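November, half past nine at night

Back from Maltdale and too wound up to sleep, so I may as well write it down. Kastriot Stojanović has talked half the street into the cold water thing. Every morning at seven they go down to the Plistport slipway and stand in the sea up to their necks, and then they come home and tell the rest of us how well they slept.

I asked him what it is supposed to do. Circulation, he said. Mood. Joints. Something about brown fat that he had from a podcast. I asked how he would know if it had done nothing and he looked at me as if I'd been rude, and maybe I was. He has also quit drinking on weeknights and started going to bed at ten. I'd sleep better too.

I went along this morning anyway, mostly to be able to say I had. The water was gray and smelled of diesel. I lasted as long as it took to say a few words my mother wouldn't like, and then I was out and hunting for my socks. There is a rush afterward, I will give them that – my face was hot all the way up the hill. I got the same thing when I slipped on the ice outside Krasniqi last winter and didn't break anything.

Tonight he brought over the book, which is called Flarkudlow, after the author's boat. It has 101 short chapters and I read 21 of them at his kitchen table while he cooked. Most are a story about a man who was tired and then wasn't. One claims the author has done 2914 dips without catching a cold. Who was keeping track? Him, presumably. No mention of whether he has small kids or rides a bus.

The soup was good. I told him I'd come again at the end of the month and he wrote it on the calendar in pen, which I noticed.

My knee aches, same as yesterday. I'm putting that here so that if it stops aching in two weeks I can remember that it also stopped in June, when I was doing nothing at all except sitting on the porch.

Need to buy a proper towel. The blue one is useless – it just moves the water around. Also call about the gutter, and find out if the pharmacy still closes early.

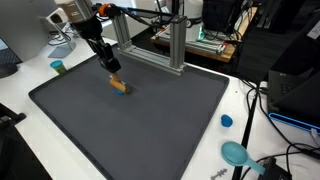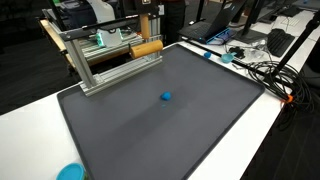 Gray tray on the white table, with the bit of blue.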